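14 March 2024

Drarnlow bench, two-arm dish cell. Nazar in until lunch, me the rest of the day.

Left arm shoulder was drooping at full reach again, so I pulled the cover and went over the bolts. Two had backed out a good half turn. Put threadlocker on both and re-zeroed the joint. Raised the shoulder gain from 300 to 400 while I was in there. It hums a little when it holds still but I can live with that for now.

Dishes go in the yellow bin, left arm takes plates and bowls, right arm takes cups. Both run off the same script, the one Abundio Barajas wrote, with the speed cap at 30 percent. 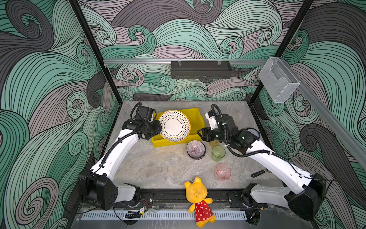 *Left gripper on the dotted plate, right one at the other end of the bin.*

Main trouble is still the rim grasp. If the finger comes in too low it pushes the plate along the bin before it closes. Nazar moved the approach point up 2 mm and we left everything else alone. Seems better on the flat plates. I don't trust it on bowls yet, the rim angle is too different. Probably wants its own approach height in the Skunov config, keyed to the dish type.

Also changed the wait between arms. The right one used to start as soon as the left one reported closed, and they came too near each other over the bin. Now it waits for the left wrist to clear the bin edge. 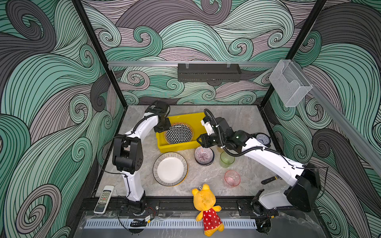 Cable sleeves: the right one rubs at the elbow when the arm folds back. Wrapped it with cloth tape as a stopgap. Need a longer loop and a proper clip, and the same on the left side before it starts doing it too. Skikness has the clips in the small size only, so I may just print some.
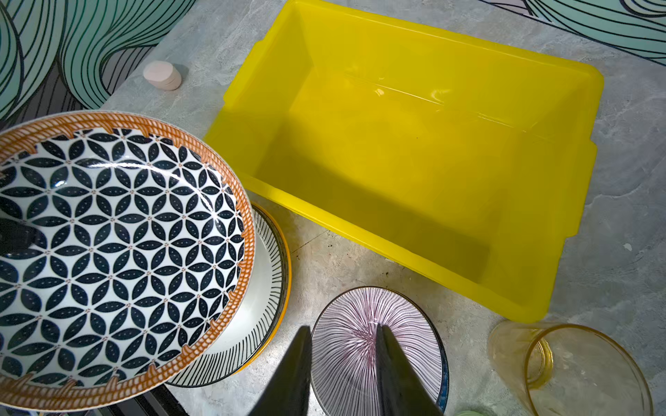
Wrist camera exposure is next. Auto exposure keeps hunting whenever the bin fills a lot of the view, and the colors shift between one grab and the next. I want it locked. The yellow plastic lights up where light comes through it and tints the counter by the base, so the white balance should be set with the bin in place. The tumbler on its side is a separate problem - clear amber walls, highlights all along them, and the depth map will likely have holes there. Try the edge-based detector on it before anything fancier.

Nazar thinks we should drop the depth channel for cups altogether and use the fixed camera from above. Maybe. It would mean redoing the calibration, and the last one took me around an hour with the board from Caputo.
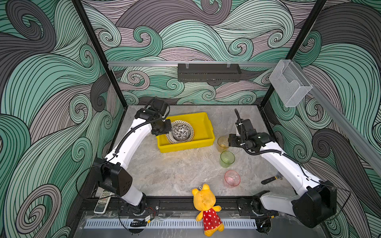 Left to do:

- separate approach height for bowls
- lock exposure and white balance on both wrists
- longer cable loop, right elbow first
- check the shoulder bolts again after a few hours of running
- ask Abundio if the script can log motor current per joint

Spare servo won't be here until May, so go easy on the left wrist. Nazar Dmytriv has the key to the parts cabinet.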